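Materials and Making, Unit 2: Color on Purpose
Course handout, Fadwa Bensaid
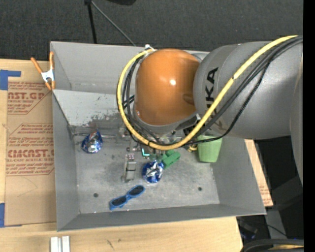
Why this unit exists

Last unit we looked at shape, and I could tell from your sketchbooks that most of you were thinking about color the whole time anyway. Good! This is your unit. We are going to spend it asking how color gets chosen for things people use, wear, pour from, sit on and walk past, and I hope that by the end you will be slightly annoying company in a hardware store.

A lot of color teaching starts with paintings. I love paintings, but a painting gets to sit on a quiet wall under a nice light, and a teapot doesn't. A teapot gets chipped and steamed on, it stands next to a blue towel one morning and a yellow box of crackers the next, and the color has to hold up through all of it. So our examples are mostly ordinary objects. Bring some in. Ugly ones are welcome.

Words we will use

Hue is the family name of a color: red, green, orange. When you say "the orange one," you are talking about hue.

Value is how light or dark it is. If you squint until the details blur, what is left is mostly value. Squinting is a real technique and you should do it often, in public, without shame.

Chroma is how strong the color is. A brick and a traffic cone can share nearly the same hue. The cone has much more chroma.

Accent is a small area of strong color on something that is mostly quiet. Orange on gray is a classic, and it works because gray gives the orange nothing to fight with.

Finish is what the surface does with light. Gloss gives you a sharp bright highlight. Matte spreads the light out and makes the color look softer and often paler. We will come back to this, because beginners leave it out and then wonder why their sample looks nothing like their sketch.

Part one: value does most of the work

If you remember a single thing from this handout, please let it be this one. When two parts of an object need to be told apart, a difference in value will do it faster than a difference in hue. Red letters on a green label look wild up close and turn to mush from across the room, if the red and the green are equally dark. Dark gray letters on a pale gray label look boring up close and read perfectly well from the doorway.

Try it with your own work. Take your favorite page from the last unit, make a gray copy on the office copier, and pin the two side by side. Does the gray one still make sense? Can you still find the handle, the lid, the front? If yes, you have strong value structure and you can play with hue as much as you like. If the whole thing has gone flat, fix the lights and darks first.

Tülin Kozan, who taught this course before me, used to make her students work in gray for the whole first half of the term. I did it myself, in her class, and complained at length. (She was right. I have told her so.) I am only asking you to do it for one exercise.

Part two: colors change each other

This is my favorite part, and it feels like a magic trick every time. Cut two squares from the same sheet of middle gray paper. Lay one on a big piece of strong orange and the other on a big piece of strong blue. Now look. The gray on the orange leans a little blue, and the gray on the blue leans a little warm. Put the two squares next to each other and they match again.

Your eye is always comparing. It doesn't measure a color and write down a number, it weighs each color against whatever is beside it. For anyone who makes things, that has some very practical results:

- Never pick a color from a tiny chip held in your hand. Your hand is a color too.
- Test next to the real neighbors. A cup goes on a table, so test it on a table.
- Pale wood is warm. Gray things set down on it will often look cooler than they did in the shop.
- If a color looks wrong, try changing the one next to it before you change the color itself.

That last one has saved me a lot of paint.

Part three: how much is enough?

We will use the Tedden lamp as our running case, and there will be one in the studio all through the unit, so please take it apart (gently) and put it back together. It is a plain gray desk lamp with a single yellow knob. The knob is small! But ask people what color the lamp is and many of them will say yellow.

Accents are powerful in small amounts, and they wear out fast. Paint the knob yellow and everyone knows what to touch. Paint the knob, the base, the cord and the rim of the shade, and you have a cheerful lamp that tells you nothing about where to put your fingers. There is nothing wrong with a cheerful lamp. Just know which one you are making.

Compare it with the Veloso chair, which goes the other way. The chair is one deep green all over, legs, seat, back, even the screws. With no accent at all, you start to notice the outline and the shadows under the seat. I go back and forth on whether I like it. Sit in it and tell me what you think.

Part four: finish

Back to gloss and matte, as promised. Paint two wooden spoons from the same can, then rub one down with fine sandpaper once it has dried. Same paint, same spoon, and they look like two colors. The glossy one seems darker and deeper, with a bright spot that slides along the bowl as you tilt it. The rubbed one looks lighter and a bit dusty.

A highlight tells you about form. On a round glossy surface it sits as a small bright shape, and your eye reads the curve straight away. On a flat matte surface you get very little help, and edges have to do the job. When you draw a round part, place the highlight early. It is often the difference between a ball and a circle.

Finish also changes with use. Things that get handled a lot go shiny where the fingers land, and a matte surface can end up with glossy patches its designer never planned. Look at the edges of an old keyboard, or the banister in our own stairwell.

Studio exercise: the 20 swatches

You will mix 20 swatches from only 2 tubes of color plus black and white. Choose your two tubes with care, and don't just grab the prettiest. A warm and a cool will take you further than two warms.

1. Mix your two colors together in even steps until you have six swatches running from one to the other.
2. Take the middle swatch and lighten it with white, a little at a time, for five more.
3. Go back to the same middle swatch and darken it with black for another four. Black is strong. Start with less than you think you need.
4. Use the last five however you please. Surprise me.
5. Let everything dry completely before you judge it. Many paints shift as they dry.
6. Write the recipe on the back of each swatch in pencil. You will not remember it.

Use the heavy Brimum card from the supply shelf and leave the thin stuff alone, as it buckles. Hang your swatches in order on the long wall. Swatches are due on 2nd August.

Reading and looking

Please read the first two chapters of the course reader, Codex, before we meet again. The chapter on dyes is long, and you may skip the tables, but don't skip the story about the purple coat.

For looking, pick one object you use every day and write a page on its color. What is the main color? Is there an accent, and what is it asking you to do? What is the finish, and where has it worn? What would you change? Drawings can take up half the page. Bring the object along if it fits through the door.

My page last May was about a soup ladle, and I ended up needing a second sheet of paper.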